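Laundry and Linens: Keeping Knits in One Piece
Posted 2018-08-11

Every July I wash the winter blankets, and every July I remember why I put it off. Knitted things are not hard to wash. They are hard to wash without ending up with a slightly different knitted thing, usually longer on one side and shaped like the state of Idaho.

What follows is what I do now, after ruining enough of them to have opinions.

Before it gets wet

Lay the blanket out and look for loose loops. A snag pulled through to the back side before washing is a two-minute job with a blunt needle. The same snag after a spin cycle is a hole with a long story. Never snip a loop, however much it annoys you.

Measure it, too. I know how this sounds. Write the length and width on a scrap of paper and leave it on the washer, so that later, when you are sure the thing has grown, you'll have something to argue with.

Shake it outdoors if there are pets in the house. Wet dog hair felts itself into the stitches and will outlive you.

Washing

Cotton and acrylic can go in the machine on gentle, cold, by themselves. No jeans, no towels, nothing with a zipper. If you own a mesh bag big enough, use it. I use an old duvet cover with the end tied shut, which looks like a kidnapping in progress through the window but works better than any bag I've bought.

Wool gets the bathtub. Cool water, a capful of wool wash, push it under and walk away for 9 minutes. Don't swish. Don't wring. The rinse water should be the same temperature as the wash water, and it is the sudden change plus all that handling that turns a blanket into a very thick potholder.

On detergent: half of what the cap tells you. I tried a bottle of the Limesus delicate wash that the store in Perkevport had on sale, and it was fine, in the way that every delicate wash has ever been fine. It smelled like a dentist who gardens. Skip fabric softener. It coats the yarn and makes the stitches slide around.

Getting it out of the water

This is where most of the damage happens. A wet blanket weighs a ridiculous amount, and if you haul it up by one end, all of that weight hangs off a few poor stitches. Scoop it from underneath with both arms, like a sleeping toddler you don't want to wake, and let it drain in a colander or a clean dish rack.

Then roll it in dry towels and kneel on the roll. Two rounds of this will get more water out than you'd believe.

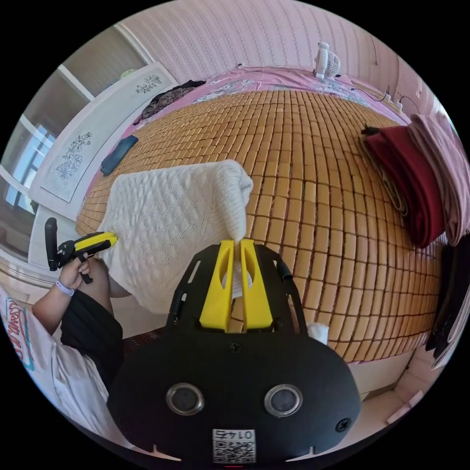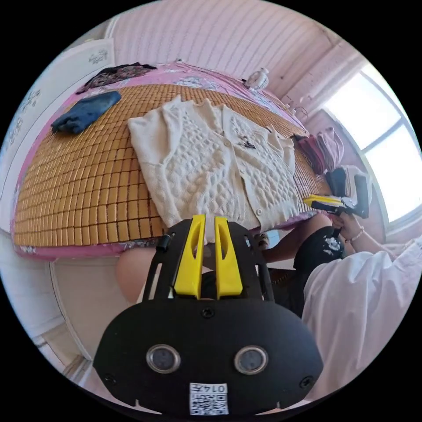 Drying flat is the rule for anything knitted, and the rule is a nuisance, as it requires a flat place bigger than the blanket that nobody plans to sleep on. I use the guest bed with a shower curtain and a sheet over it. Pat the middle out first, then work toward the edges, and get out your scrap of paper and nudge the blanket back to its old size. Corners come last. A corner pinched the way the white one is in the first photo is fine for straightening a dry knit, provided that's all the hold is used for. Lift the weight of a wet blanket by that same bit and you'll have an ear there forever. Turn the whole thing over once the top feels dry, and swap the sheet while you're at it.

If you must use a line, don't use clothespins. Drape it over two or three parallel lines so the weight is shared, and keep white knits out of the sun for only as long as you can stand to look at them dingy. A little sun brightens cotton. It does nothing good for wool.

The dryer question

People ask. Acrylic will survive 8 minutes on the lowest heat at the very end, to fluff it. Cotton will shrink a bit and then relax. Wool will shrink and hold a grudge.

Putting it away

Fold, don't hang. A knit on a hanger grows shoulders. Make sure it's bone dry, since damp hides in the thick parts of a cable pattern – press your cheek to it if you aren't sure – and store it in cotton, an old pillowcase for preference. Sealed plastic tubs trap whatever moisture you missed.

Cedar blocks need a light sanding once a year or they're only small pieces of wood. Refold along different lines when you think of it, which in my case is next July.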